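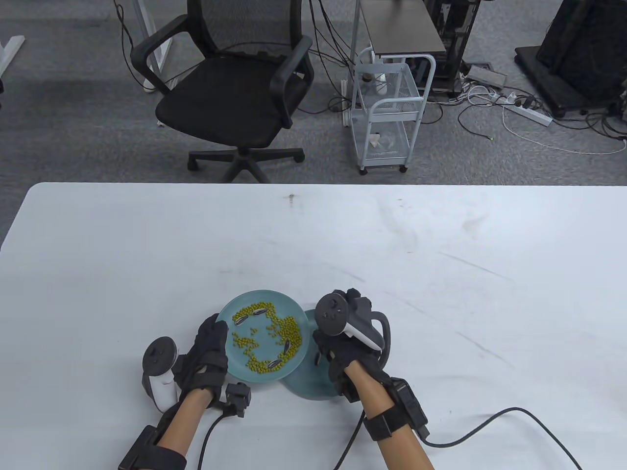 Beans and striped sunflower seeds on the light teal plate, with the darker teal bowl tucked in behind it.

Hundow Plates and Bowls, Mixed Colors
Reviewed by Shona Treloar, 4/2/21

I sort a lot of beans. I buy them in bulk, along with sunflower seeds and a few kinds of lentil, and the bags are never quite clean. A stray seed from another bin, a split bean, once in a while a small stone. Everything gets looked over on a plate before it goes into a jar. For years I did this on a white dinner plate with a chip in it, and when the chip became a crack I bought the Hundow set.

The set comes as 16 pieces, plates and bowls, in blues, greens and grays. You don't choose the colors. Mine leaned toward teal, and my neighbor Ornella Parisi, who ordered the same week, got more gray. If you want everything to match, buy something else. I don't mind, and I have come to use the colors to keep track of what is what.

The plates are wide and shallow. For sorting, this is what you want. You can pour a scoop in the middle, spread it with your fingers, and see every bean without digging. The rim is low enough that your hand isn't coming down over a wall, and there is still enough of it to stop a bean that gets away from you. I lose a few over the side if I hurry. With a flat cutting board I lost a lot more than a few.

Color matters more than I expected. Pale yellow-green beans show up well on the darker blue plates, and they are easy enough to see on the light teal ones. Black-and-white seeds stand out on anything. Where I have trouble is with small gray stones on the gray plates. After missing one (and finding it at dinner) I stopped sorting on gray and now use those for the finished beans.

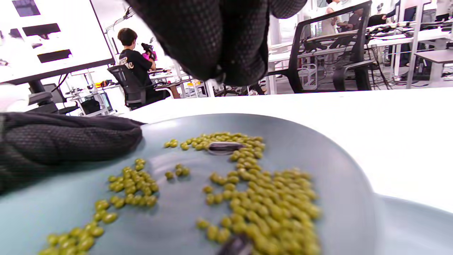

Slate-blue plate in use. The pale one at lower right is from the same set.

The surface is smooth, and round beans roll on it. If your table has any slope you will see the pile creep to the low side. I fixed mine with a folded card under one table leg. Lentils stay where you put them.

The bowls are good but less interesting. They hold what a bowl should hold. The way I work, the plate gets tipped over the bowl and the beans are pushed off with the side of my hand. A bowl wide enough to catch everything from a plate that size would be bigger than these, so I tip slowly and from one side. Rhys Partington, who runs our buying group, uses a Pranden mixing bowl for this part and says it goes faster. He's probably right. It also takes up half the sink.

I wish the plates had a spout, or even a slight pinch in the rim. I had a sorting tray from Jivia once that came to a narrow end, and pouring from it into a jar was much easier. That tray was no use for eating off, though, and these are regular dishes that go to the table the same evening.

Cleaning is simple. Bean dust wipes off with a damp cloth. I run them through the dishwasher on the bottom rack and the colors look the same to me as they did out of the box. I can find fine marks on the two plates I use most if I hold them up to the window.
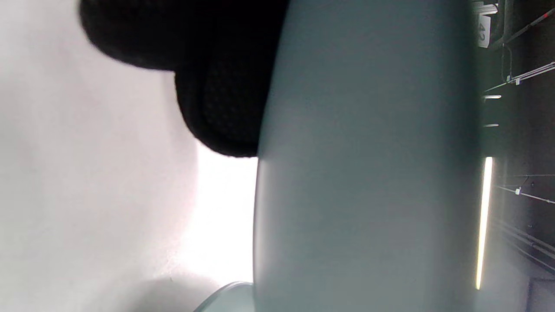
Stacking is where I would take off a point. The plates sit inside each other well enough, but the bowls don't nest all the way down, and a pile of four starts to lean. My cupboard shelf is low and I ended up splitting the bowls into two stacks. Measure your shelf first.

The packaging was poor. Each dish had a single sheet of thin paper around it and one bowl arrived with a rough spot on the foot. It scratched the table until I sanded it down. I wrote to the seller and got a reply in 5 days offering a replacement bowl or a small refund. I took the refund.

As for quantity, I can do a decent scoop at a time on one plate, spread one layer deep. If you heap it up you will just have to go through it twice. For a big bag I set out two plates side by side, sort on one and slide the good ones over to the other, with the odd seeds left behind until the end. In June, when the buying group orders the most, I will have a better idea of how they hold up to a full day of it.

Would I buy them again? Yes, for the plates. I would like Hundow to sell the plates alone, as I have more bowls than I need. If you already own a wide, shallow plate in a dark color, use that and save the money.

Good: wide flat middle, low rim, easy to wash, beans are easy to see on the darker colors
Not so good: can't pick colors, bowls lean when stacked, thin packaging, no pouring edge

Score: 7 out of 10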